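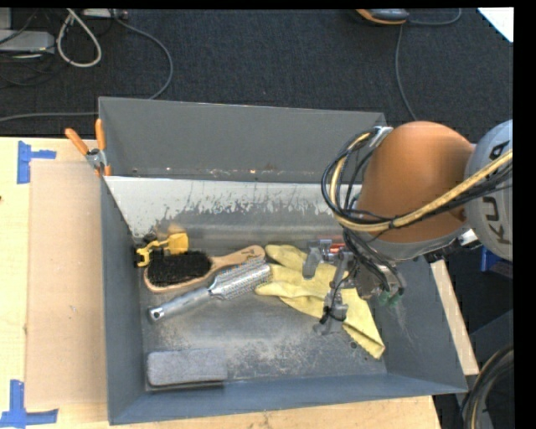 Home Destinations City guides Help desk Contact

Audio walk stops before the old harbour gate – troubleshooting log

Reading time: 4 min

Product: Zidico walking guide, offline pack "Mangundap Old Quarter"
Reported by: guest house front desk, Mangundap
Status: closed, with one open point

1. The problem

Our guests borrow a phone from the desk and follow the self-guided walk through the old quarter. The walk begins at the covered market, goes up to the merchants' houses and the small museum, and ends at the harbour gate. Since the update in February, the audio plays correctly until the museum. After that the next story does not start. The map still shows the blue dot, and the dot moves, but the text on the screen remains at "Museum courtyard". Several guests returned by the same way because they thought the walk was finished. This is a pity, as the harbour gate is for many people the nicest part, especially before sunset.

2. What we tried at the desk

We restarted the phone. No change.

We deleted the offline pack and downloaded it again over the guest house network. The download stopped two times and was complete on the third attempt. After this the pictures of the merchants' houses were sharper, but the story for the gate was still silent.

We switched off the battery saver. With it switched on, the market story also came late, so we now leave it off on all the phones. I mention it for other hotels which have the same trouble.

We pressed the story for the gate by hand in the list. It plays from the beginning to the end, so the sound file is not damaged.

3. First answer from Zidico support

Support asked for the pack version and for a walk with the location record switched on. They also wanted to know if the phone has permission to use the location "always" or only "while using the app". Ours was set to "while using". They recommended to change it to "always" and to walk the route again with the screen locked.

4. Second test, on foot

I walked the route myself at 7 in the morning, when the lanes are quiet and the shutters are still down. The permission was set to "always". The market, the merchants' houses and the museum started by themselves. Behind the museum I followed the line on the map, and it led me to the stairs beside the Drullton tea house. These stairs are closed for repair. There is a sign with a detour to the left, through the lane of the spice sellers, and the detour comes out at the square in front of the gate, from the land side.

I stood directly under the arch and nothing played. Then I went down to the water side and came back towards the gate, and the story started after 20 seconds.

5. Second answer from support

They looked at my record and found the reason. The gate story waits until the visitor has passed a point at the bottom of the closed stairs. Before February this point was optional. In the new pack it became compulsory by mistake. Whoever takes the detour never passes it, and the arch alone is not enough. When I came up from the water I crossed the edge of the point by chance.

They also said the start area of the gate was too small, with a radius of 3 metres. Between high walls the position can easily be wrong by more than this.

6. Correction

A new pack was ready for us the next day. The point on the stairs is removed, the drawn line follows the lane of the spice sellers, and the start area is larger. The pack needs 200 MB of free space and the older phones did not have it, so I first had to delete the pack for the Wirkon coast road, which guests rarely ask for.

I walked again from the museum to the gate, with the screen locked. The story began when I entered the square. Two guests did the complete walk the same afternoon and heard all the stories.

7. Still open

The printed leaflet at our desk says that the walk is around 900 metres long. With the detour it is longer, and the part in the lane has rough paving, which is difficult with a pushchair. I asked support if the distance in the app can be changed while the stairs are closed. They forwarded the question to the map team. Until there is an answer, we tell the guests at the desk and mark the lane with a pen on the leaflet.

Back to help desk Next ticket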